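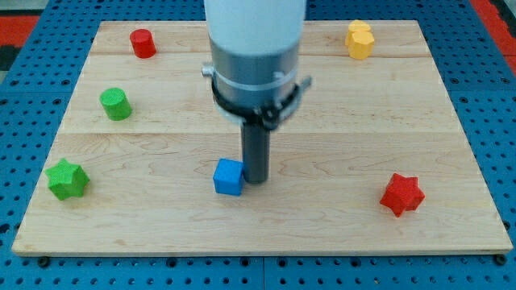 External drive starts fast, then crawls. Is it the drive or is it me?

Posted in Storage and Backup by Manju Kashyap
Thursday, April 2, 2020

I have a Flandden portable SSD, the one-terabyte model, which I bought to move my photo and video archive off an elderly laptop. The laptop makes a noise like a coffee grinder when it wakes up, so I would like to get this done while we are both still here.

The problem is speed. When I drag a big folder over, the first stretch is wonderful. The progress window says 300 megabytes a second, and I feel I have finally joined the modern world. Then, a few minutes in, it drops to 20 and stays there like a cat on a keyboard. If I cancel and go make tea, it's fast again when I come back, for a while. Then 20 again.

Things I have tried:

A different USB port on the same laptop. Same.

Restarting. Same, plus the coffee grinder.

Reformatting the drive from exFAT to NTFS, on the advice of my brother-in-law. Same, and I had to copy the first batch over again, so thanks to him for that.

Turning off the antivirus. Possibly a little better, possibly wishful.

The drive gets warm but not alarming. I'm on Windows 10. The cable is not the one from the box. That one is two inches long and I have no idea what desk they had in mind, so I'm using a longer one out of the drawer where cables live. The folders are mixed: long videos from my daughter's recitals and a great many small pictures. I also have a Cornlow hub with 9 ports, which I was using at first and then stopped using, in case that was it.

I wrote to Flandden support. They asked me whether the drive was plugged in.

Do I return it? The return window is open until next week and I'd like to know whether I have a bad one or whether they're all like this.

pell_mell

Don't return it yet. What you're describing is very ordinary for cheaper portable SSDs, and the tea is the clue.

Most of these drives have a small fast area and a large slow area. When you write to the drive, the data goes into the fast area first, and the drive quietly shuffles it over to the slow area whenever you leave it alone. The number on the box is measured while the fast area has room. Once you fill it, you are writing straight to the slow part, and you get to meet the drive you bought. Go away for a bit, the drive catches up, the fast area empties, and you're back to 300 until it fills again.

How far it drops depends on the model. Some go from very quick to merely decent. Some fall off a cliff. 20 is low enough that I don't think the cache is the whole story, though, so I'd check the other suspects before blaming it for everything.

First, the files. Small files are murder on any drive. A thousand little pictures take far longer than one video of the same total size, since Windows has to do its paperwork for every single one. If the slow part of your copy happens to be when it reaches the pictures, that explains a lot. Copy one long video by itself and watch the number. Then copy only pictures and watch it again. If you want the pictures to go faster, zip them into one big file first with compression turned off, and copy that.

Second, the source. You've been looking hard at the new drive and politely not looking at the laptop. If it has a spinning hard disk, which the coffee grinder noise rather suggests, then it can't hand over files any faster than it can read them. Old laptop disks with years of clutter on them can easily read at a walking pace. The early 300 may simply be files that Windows already had sitting in memory, especially if they were the same ones you had just copied before reformatting. Open Task Manager, click the Performance tab, and look at both disks during the copy. If the laptop's own disk is pinned at 100 percent and the Flandden is lounging at 6, you have your answer, and returning the SSD will get you a second SSD that does precisely the same thing.

Third, the drawer cable. Plenty of cables with the right plugs on the ends are wired only for USB 2, which is made for charging phones and tops out well below what you're seeing at the start. Since you do get 300 for a while, I'd say yours is all right, but try the silly short one once just to be sure. Balance the drive on something. We've all done it.

The warm case is fine. If it were too hot to hold, I'd worry. SSDs do slow themselves down when they overheat, and a rest cures that too, so it's worth standing it somewhere with air around it and not on top of the laptop's exhaust.

Last thing. Whatever you find, please don't delete the originals until you have opened a handful of the copies and seen that they work. And then get a second copy somewhere else. One drive is not a backup, it's a single place for everything to go wrong.

Rajput

Return it and get a Grikus. Never had a problem with mine. Flandden is garbage, they bought out somebody's old stock and put a new sticker on it as far as I can tell.

Also you should use USB-C, it's faster.

pell_mell

USB-C is the shape of the plug. It can carry anything from the slowest speed to the fastest, and the plug won't tell you which. The poster's laptop may not even have one.

I own a Grikus as well. It slows down on long copies too. It has a nicer box.

Rajput

Mine doesn't

pell_mell

How big are your copies?

Rajput

Word documents mostly

old_spindle

Mostly agree with the first reply, with a couple of additions from someone who has moved a lot of other people's archives for them and been paid in casseroles.

Before you do anything else, check the health of the laptop's disk. Elderly drive, grinding on wake, read speed sagging after a few minutes of steady work: I've seen that combination end badly. There are free tools that read what's called the SMART data off a drive. You want the line for reallocated sectors and the one for pending sectors. Zero on both is good news. If pending is above zero, stop testing, stop reformatting things, and stop letting your brother-in-law near it. Copy the files you can't replace first. Recitals before the installer for a printer you no longer own.

Do the copying in smaller batches. People like to select the whole user folder, drag it across and go to bed, and in the morning there's a dialog box asking what to do about one file with a funny name, and it has been asking since eleven at night. Go a folder at a time. If you can stand a command line, robocopy comes with Windows, it will skip what has already been copied, and it can be told to give up on a stubborn file and carry on with the rest. By default it retries a bad file a million times with a thirty-second wait between tries. I did not make that up. Set the retries to one with /R:1 and the wait to one with /W:1.

On the formatting: NTFS is fine if you only use Windows. If you ever want to plug the drive into a Mac and write to it, you'll wish you'd left it on exFAT. Neither one will cost you the kind of speed you're losing.

There's also a Windows setting that matters a bit. In Device Manager, find the drive, open Properties, then Policies. It will be on Quick removal. Better performance turns on write caching, and it can help with the small files. The catch is that you must then use the Safely Remove icon every time, and I mean every time, including when you're late. If you're a person who yanks, leave it alone.

Turn the antivirus back on. You didn't say whether you had.

As for the hub, nine ports on one cable to the laptop means everything plugged into it is sharing that cable. Fine for a mouse. Keep the SSD off it while you're doing the big move.

If the laptop's disk turns out healthy and a single long video still drops to 20 on the short cable, then I'd send the Flandden back while you can. Slow after the cache fills is normal. That slow, on one big file, from a good source, would be too slow for me.

Manju Kashyap

Thank you both, and Rajput.

It's the laptop. Task Manager shows its disk at 100 percent the entire time and the Flandden barely awake. I tried one long video and it sagged the same way. The short cable made no difference, apart from the drive dangling off the side.

I ran one of the health checkers, and it gave me a yellow "Caution" and a pending sector count of 6. So I have stopped fiddling and am copying the recitals now, one folder at a time, at 20, which I've decided is a perfectly good number. Robocopy looks like something out of a submarine movie but it is working, and it has gone past one bad file already without making a fuss.

The antivirus is back on. It had been off since July, if the message it greeted me with is to be believed, so that wasn't even me.

old_spindle

6 is enough to be going on with. Keep the laptop flat and don't move it while it's running. If it starts clicking, as opposed to grinding, shut it down and come back here before you try again. And write down which file it skipped, you may be able to get it on a second pass once everything else is safe.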